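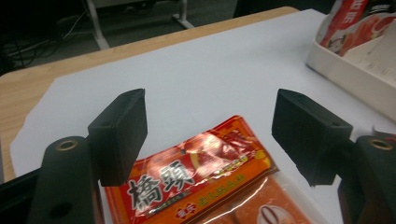
So I finally did the Bedoya hill climb! Only as a spectator (calm down, Mom), but still. Wilson Ticona was running 14th on the road, and you could hear him three corners before he showed up, all popping and banging down the gears.
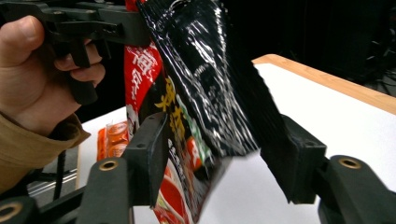
He lost time at the second hairpin, went in way too hot and had to back up, poor guy. Consuelo Sotelo came through right after and made it look easy. I took over 100 photos of her rear bumper, and I'm already bugging Rafia about driving us back in December.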